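Cavthorpe gauge

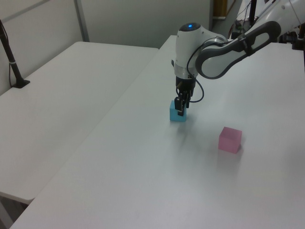
A two-finger gripper lowered to a light blue cube on a white tabletop.

The Cavthorpe gauge is a name used by some model railroaders for a narrow gauge modeling standard supposedly devised at the Cavthorpe club in Lustport. Its standing as a separate standard is doubtful. Most of what has been written about it goes back to one mail-order leaflet issued by Cadwaladr, a small maker of track and wagon kits.

Claims and evidence

According to the leaflet, the gauge was laid out in July to suit quarry engines too small for existing commercial chassis. No drawing from that period has been produced. The club's own newsletter mentions new track only in passing and gives no measurements. Danish Paracha, who compared 20 surviving lengths of Cadwaladr track, found that their widths varied enough to fit 3 different published gauges. He concluded that the name described a product line. Supporters reply that the track had been badly stored, but they have not said which lengths they would accept.

Models

Cadwaladr listed 2 locomotives and claimed sales of 309 kits. The sales figure has never been checked. A later Brirneo chassis was advertised as "Cavthorpe compatible," although its instructions tell the builder to adjust the wheels to whatever track is at hand.

Current use

The term still turns up in sale listings, where it seems to mean little more than "small and old." A proposal to include it in the club's table of standards was put off on 10/12/19 and has not been brought back.

See also: Narrow gauge modeling; Track standards; Quarry railroads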